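Swimming Laps When You're Not a Swimmer

30th October

So I joined a pool. If you've been reading for a while you'll know that my history with exercise is mostly a history of buying shoes. I've done the running thing (twice), the yoga thing, and one very short rowing phase that ended with me selling the machine for less than I'd like to admit. But my knees have been complaining since spring, and the Bruvden pool is a ten minute drive away, and I ran out of excuses.

First visit was humbling! I can swim, in the sense that I won't drown, but I learned as a kid at a lake and I don't think I'd swum two lengths in a row since. I got in, pushed off feeling like an Olympian, and by the far wall I was hanging on the gutter breathing like I'd been chased. The woman in the next lane had to be seventy-five and she went past me four times while I recovered.

What I do now

I go three mornings a week before work. I warm up with four slow lengths of breaststroke, then alternate one length of freestyle with one of whatever I can manage. My goal when I started was 200 yards without stopping, and I got there in week five, very slowly, with a lot of pool water up my nose. The pool has a log sheet by the office where you can write down your yards, and as of this morning I'm at 2,873 for the month. The sheet next to mine had 2,146 on it in the first week, so I try not to look sideways.

The breathing was the hardest part. I was holding my breath with my face in the water and then trying to breathe out AND in during that tiny moment when my head was turned. Somebody in the locker room told me to hum underwater. I felt ridiculous, but it works! You can't hum without breathing out, so by the time you turn your head all you have to do is take air in. I hum the same eight bars of a cereal commercial and I can't get rid of it for the rest of the day.

I also sleep better. On pool days I'm out by ten and I don't wake up until the alarm, and that hasn't been true for me in years. My shoulders ache in a pleasant sort of way, and my knees have gone quiet.
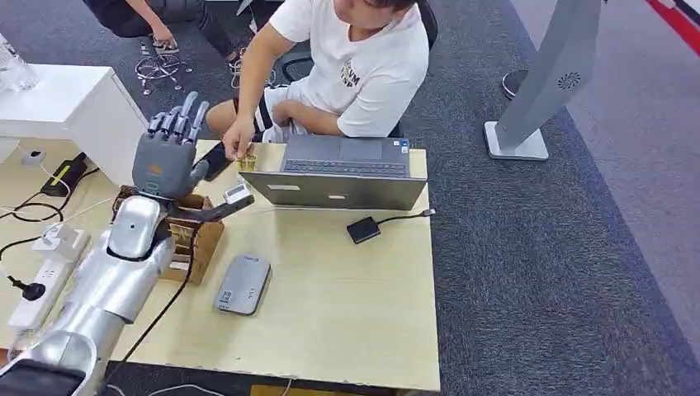 Gear I bought (and what I'd skip)

I started with the cheap Dobos goggles from the front desk and they leaked from day one. I kept tightening the strap, which gave me a headache and a pair of raccoon eyes that lasted until lunch. Then I ordered the Braterow ones with the softer seal and they've been great - I wear the strap much looser and they stay put. Try them against your face without the strap first. If they stick for a second or two, they fit.

The silicone cap was a good buy too. It won't keep your hair dry (I had high hopes) but it does keep it out of your mouth.

Fins I'd skip for now. I loved them, I felt like a dolphin, and then I took them off and felt like a sofa. The kickboard you can borrow at the pool is plenty.

Food, because I know some of you will ask

I can't swim on a full stomach and I can't swim on an empty one either. Half a banana in the car is what I've settled on, then a real breakfast after. I'm always starving when I get out, much more than I ever was after a run, and I did go through a stretch of stopping at the bakery on the way to work every single time. Now I pack eggs and toast the night before. Mostly.

Next up

There's a winter challenge at the Branduvow pool in December where you swim up to 1,758 yards in one session, at your own pace, with as many breaks as you want. I've signed up. I have no idea if I'll finish, and the water over there is supposed to be colder than I'm used to, so if anyone has tips for not shrieking when you get in, please leave them in the comments. I'd also love to hear how you turn around at the wall without swallowing half the pool, because I've tried a flip turn once and came up facing the wrong way in someone else's lane.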